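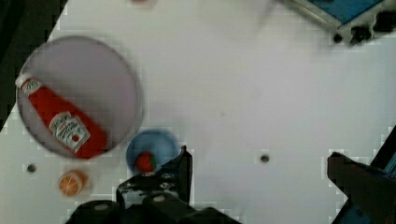
**Ketchup bottle: store on its side, on the cap, or upright?**

**bodin_fan** - Wednesday, 7:40 pm

Replacing the table in our kitchen with a white Vuvholm, matte top. Before it arrives I want to settle where the condiments live. The squeeze ketchup currently gets put down wherever there is a plate, usually flat. Is there a functional reason to avoid storing it horizontally? Fridge door shelf is too short for it upright.

**K. Jasińska**

No problem with the seal. A squeeze cap with a silicone valve holds in any orientation as long as the lid is shut. The problem is residue. On its side, product settles along one wall and the first squeeze is mostly air, so it spits.

On a matte white top that matters. The finish has more texture than gloss, and tomato left overnight will leave an orange ring. Ask me how many times I have cleaned one.

**prondberg77**

Disagree on the ring. I have had the same matte top for 3 years and ketchup comes off with dish soap and a damp cloth. Turmeric is the one that stays. Cut citrus is worse than either on an oiled surface, but that does not apply to a sealed white one.

**K. Jasińska**

> ketchup comes off with dish soap

Fresh, yes. Leave it 15 hours and try again.

**lowshelf**

Store it cap down. Most squeeze bottles sold now have a flat cap for this. If yours has a narrow cap it will tip, so put it in a straight-sided cup. I use a Flono beaker, 800 ml, which is too wide for one bottle but holds ketchup and mustard together.

**bodin_fan**

Cap is narrow and white, base is wide. It will not stand on the cap without help. Would a small bowl work instead of a beaker?

**lowshelf**

No. A fruit bowl is too shallow and the sides slope, so the bottle leans out. Keep bowls for fruit.

**prondberg77**

Or lower the shelf under it by one notch and stand it on its base. Two minutes with the door open. Then give it one shake, cap down, before opening. I do not see why this needs a beaker.

**K. Jasińska**

Agree with the shelf. Check the shelf below still clears the milk first.

While you are at it, wipe the threads under the cap with hot water every couple of weeks. Dried product there is what stops the lid closing, and that gets blamed on storage position.

**bodin_fan**

Moved the shelf. Milk clears, the tall Bodin jar does not, so the jar goes to the bottom. Post 2,205 in this section and my first one with a result. Will report on the tabletop in October.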